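叠衣服叠到怀疑人生的一个月

五月快过完了,我终于有空坐下来写写最近在忙什么。上次见面好几个朋友问我换工作之后到底在干嘛,我说“在教机器人叠衣服”,大家都笑,然后问能不能来我家叠。不能!它现在连把一件T恤拎起来都要看心情。

说正经的,我在 Predton 做数据采集,项目内部叫 Giáp。目标是攒够 3000 条示范,每条就是一次完整的操作,从夹爪伸过去到衣服放好。人握着手柄带着机械臂走一遍,腕部的小相机一路录,关节角度和夹爪开合也一起存,最后都拿去训练策略模型。听上去很高级吧?日常就是站着,抖衣服,重置,按开始,按结束,打标签,再抖衣服。

我刚来的时候以为难点在“叠”,做了一个星期就改主意了,难的是“乱”。人把衣服弄乱是有习惯的。我往垫子上一扔,袖子十次有八次朝左,帽子总是压在下面,自己完全没感觉。后来 Annick Renaud 把我录的前 135 条的起始画面叠在一起给我看,衣服的位置几乎糊成同一团颜色,我当场脸红。模型学这种数据,学到的就是“往那团颜色的中间夹”,你把衣服挪开一个巴掌的距离它就懵了。

所以现在我们有一套“弄乱流程”。扔之前先抽卡片,卡片上写朝向、堆放方式、有没有叠压,抽到什么摆什么。有时候抽到“两件叠压,上面那件揉成团”,我心里就一凉,这种最费时间。夹爪下去很容易一口咬住两层,上面那件提起来了,下面那件也跟着走。遇到这种情况要不要重录,我们吵过好几次。我一开始觉得当然重录啊,失败的留着干嘛。Berwyn Bowen 坚持留,说只要后面接着一段纠正动作,松开、退一点、重新找边,这条就比顺顺利利的那种还值钱。我嘴上没认,回头偷偷把删掉的几条从回收站捞了回来。

颜色搭配也有讲究。浅色衣服放在灰垫子上,边缘不太好认,尤其傍晚光线一暗;带大字母的卫衣又是另一种麻烦,字一皱起来全是黑白相间的硬边,看着比真正的衣服边还像边。我们就故意把素的和花的混着放,让它早点习惯。

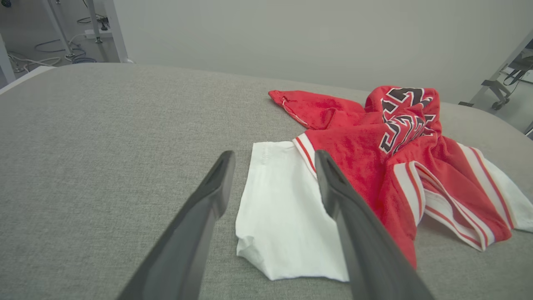 Waltraud Gruber 看了我这篇的草稿,回我说混着放没问题,可是你得想清楚标签怎么打,两件衣服碰在一起的时候,任务描述到底是“拿起红色那件”还是“整理这一堆”?同一种画面配两种说法,模型会以为语言那一路可以不听。她还说,宁可少录一点,也要把指令写得让一个没进过实验室的人看了就知道该动哪件。

我对着这段话发了一会儿呆,因为我们前 600 条的指令基本都是“整理衣物”四个字,谁录的谁知道是哪件,别人完全猜不出来。这周四我跟 Ga-eun Ha 两个人就在干这个事,一条一条回放,补写指令。她看视频我打字,写到后面语言都退化了,什么“把白的从红的下面抽出来”“先挪红的再拿白的”。不过反而好用!比我一开始憋出来的那些书面语清楚多了。顺便还翻出 52 条开头多录了一截的,机械臂还没动,白白停在那里好几秒,这种也得剪掉,不然模型学会的第一件事就是发呆(跟我早上一样)。

再唠叨几句操作上的心得,给以后可能接手的人,也给下个月就会忘光的我自己。

手柄别握太紧。一紧张动作就碎,曲线抖得像心电图,后面做平滑又把该有的停顿一起抹掉了。

靠近布料的那一段放慢,离开的时候可以快。我以前是反过来的,冲过去再犹豫,录出来的夹爪老是在衣服上方晃。

夹之前看腕部画面,别看真衣服。这条我改得最痛苦。人站在旁边看得清清楚楚哪里是领口,可模型主要靠手指前面那一小块画面做判断,手指还要挡掉不少。你要是靠自己的眼睛去夹,录出来的动作对它来说就是没来由的。逼自己盯着屏幕操作,头几天慢得要命,后来居然也顺了。

累了就换人。下午四点以后我录的东西,回放时一眼就能认出来,全是敷衍的弧线。

最近还有一件事没定下来,就是要不要把 Dodska 那边的数据并进来。他们用的夹爪比我们的宽,相机装得也高一点,同样一件卫衣看过去完全两个样子。Thibault Caron 想先混一小部分试试,我有点怕混完之后两边都变差,到时候又说不清是谁的锅。等有结果了再写吧。

明天的卡片我已经提前抽好了,第一张:深色,揉团,两件叠压。晚安。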